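Chapter 5
Household Chores as a Test of Machine Skill
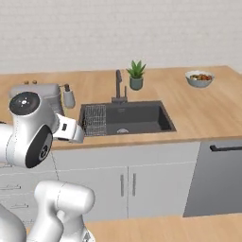 Figure 5.1. Simulated kitchen with a robot arm at the counter beside the sink. A wire drying rack stands in the left part of the basin.

Machines have washed dishes in homes for decades. Loading them, emptying them and putting the plates away is still done by hand in nearly every household. This chapter asks why the second kind of work has been so much harder to automate than the first, and how far present systems have come.

A dishwasher succeeds by controlling its surroundings. The racks hold each item in a known place, the door keeps the water in, and the cycle runs the same way whatever the load. An arm working at a sink has no such control. It must find the objects, decide which can be grasped and from which side, and move between a faucet, a basin rim and whatever else has been left on the counter. Most of these steps are simple when taken alone. The difficulty lies in carrying out all of them in order, in a room laid out for people.

5.1 What counts as doing a chore

Claims about household robots are hard to compare when the task is not stated. "Clears the sink" may mean that one cup was moved from a marked spot to a rack, or that a full basin was emptied with no help. In this book a chore is counted as done only if three conditions hold: the start state was not arranged to suit the machine, no person stepped in, and the end state would be accepted by someone who lives in the house.

The Clastell trials, used as a running case in this chapter, apply these conditions to dish handling. The controller, Kettle, was given 900 simulated runs in kitchens with varied layouts. It completed 880 of them. The same controller was then moved to a test apartment in Lulville, where it failed on wet glasses, on stacked bowls and on any item that had slid against the wall of the basin. The simulated score was correct as reported – it measured a narrower task.

5.2 Why simulation is used

Simulated kitchens are cheap to reset and nothing in them breaks. Counter height, sink depth and the position of a rack can be changed between runs, and a policy can be trained on far more layouts than any laboratory could build. Rigid objects in open space are modeled well. Water, soap film, cloth and food scraps are modeled poorly or left out. Section 5.4 treats the gap between the two settings in detail.

Shop-floor work offers a useful contrast. At the Wellell packing line, discussed in Section 5.3, parts arrive in trays of fixed size and the arm repeats one motion through the shift. The hardware is not very different from that of a kitchen arm. The parts are presented to it in a known order, and the cost of that order is carried by the rest of the plant.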